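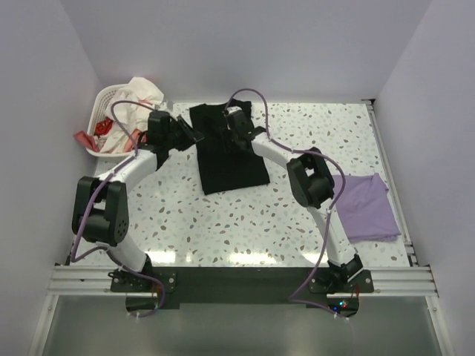
Garment Care Label Transcriptions: Data Card

Last updated: 18 May 2024
By the Traro data desk

Summary

Typed transcriptions of sewn-in care labels from secondhand clothing. Each record holds the label text, the fiber content as printed, and the care symbols converted to short codes. Version 12 contains 1657 records. Labels were typed by hand from garments passing through the Azevedo and Garier sorting rooms.

Files

labels.csv: one row per label
symbols.csv: lookup table for the 39 symbol codes
changes.txt: edits by version

Fields in labels.csv

label_id: integer, stable across versions
garment_type: t-shirt, shirt, sweater, pants, skirt, coat, other
fiber_text: fiber content, original spelling kept
fiber_norm: fiber names in lowercase English, percentages as integers
care_text: printed instructions, line breaks replaced with a slash
symbols: codes separated by a semicolon, in printed order
legibility: 0 (unreadable) to 3 (fully readable)
site: A or G

Notes on transcription

Misspellings are kept in fiber_text and corrected only in fiber_norm. A label in several languages gets one row. If the English part is missing, care_text holds the first language printed. Cut or torn labels are included when at least one line can be read. Size tags on a separate piece of fabric are ignored.

Percentages do not always add up to 100. Linings and trim are often listed with the main fabric and no divider. Use the script Zakeck, included in the archive, to flag these rows.

Known problems

Rows with label_id below 700 were typed before the legibility field existed and have that field blank. Site G used an older symbol chart until August, and its tumble-dry codes before that month do not separate low from medium heat. Coats are underrepresented. Black-on-black printed neck labels have a higher error rate than woven labels.

Splits

None supplied. Split by site if testing on unfamiliar labels.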